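Mini fútbol de mesa Covico: puesta a punto

3. Preparar el campo

Antes de sacar la portería y el balón, dedique un ratito a la superficie, que luego se agradece muchísimo. Casi cualquier mantel o tapete oscuro sirve de campo, también los brillantes con dibujo de mármol.

1. Extienda el tapete y alíselo con la palma, desde el centro hacia fuera, sin prisas.
2. Apoye la portería sobre el tapete con la boca mirando hacia la zona de juego. Puede quedar un poco girada; a muchos jugadores les gusta así (¡el tiro tiene más gracia!).
3. Coloque el balón delante, a 80 mm como mínimo.

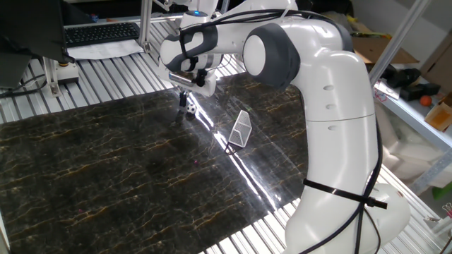
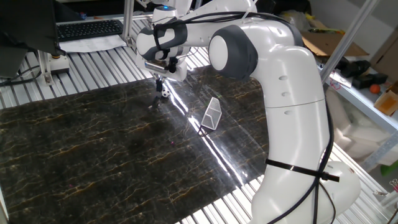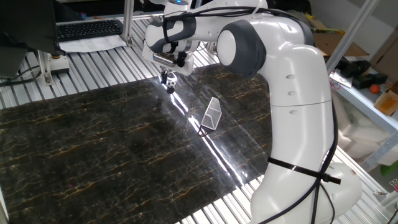

Portería blanca de malla y balón blanco y negro sobre tapete oscuro veteado.

4. Si el reflejo de la lámpara le molesta al apuntar, gire el tapete o cambie usted de lado.

Nota: la malla es fina y se deforma con facilidad. Si se hunde, empújela suavemente desde dentro con la yema del dedo.

Precaución: el balón es una pieza pequeña. Manténgalo lejos de los niños menores de tres años y de las mascotas curiosas.

Recambios: balón, ref. 621; portería, ref. 622.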